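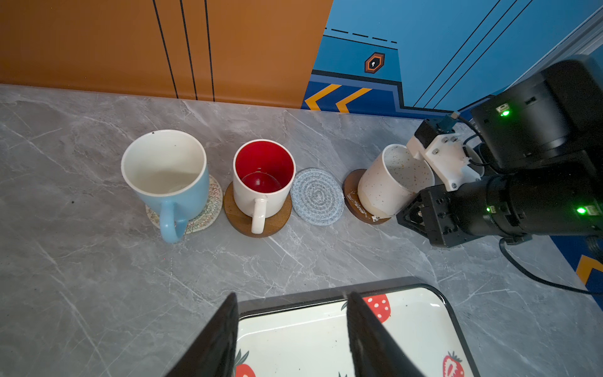
FAQ Zweiarmzelle Tirka – Einrichtung und Wartung

Wie oft wird die Nullstellung geprüft?
Alle 70 Betriebsstunden und nach jedem Tausch eines Gelenkmoduls. Referenzfahrt über Grarkico starten, Abweichung je Achse notieren.

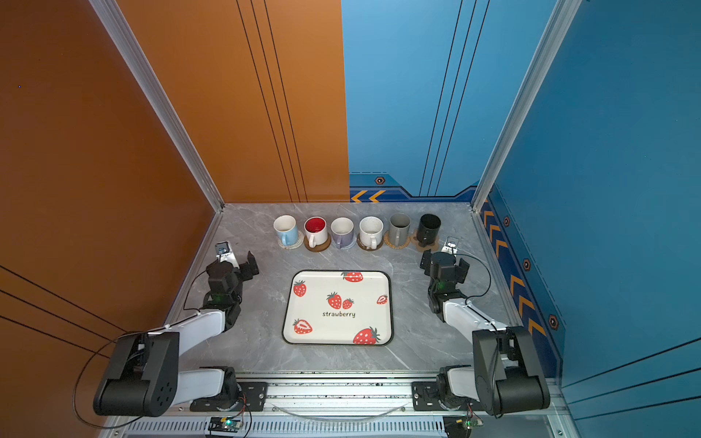 Die Kabelführung am Handgelenk braucht Spiel für den vollen Drehbereich. Das Kabel des linken Arms läuft in einem Bogen nach außen über die Tischkante – diese Schlaufe nicht mit Kabelbindern straffen. Zugentlastung nur am Ellbogen nachziehen.

Welche Schrauben werden kontrolliert?
Die Verschraubung der Grundplatten an der vorderen Aluminiumschiene, nach 8 Betriebsstunden und danach monatlich.

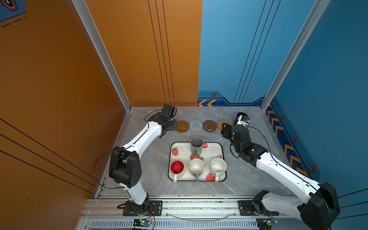

Wann werden die Greiferfinger getauscht?
Nach 2.000 Zyklen oder bei sichtbarem Abrieb. Ersatz über Mollon, Position 17 der Teileliste.

Was tun bei Kommunikationsfehler?
Zelle stromlos schalten, Steckverbinder prüfen, neu starten.

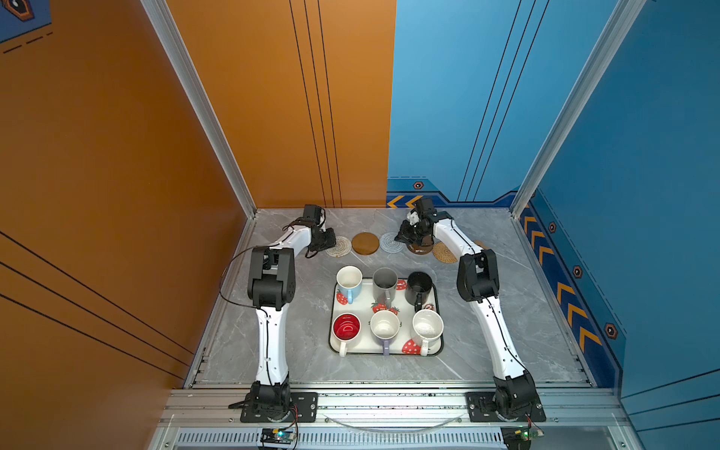
Oliwia Czarnecka

Änderungen an den Grenzwerten bitte im Wartungsblatt eintragen. Stand: November.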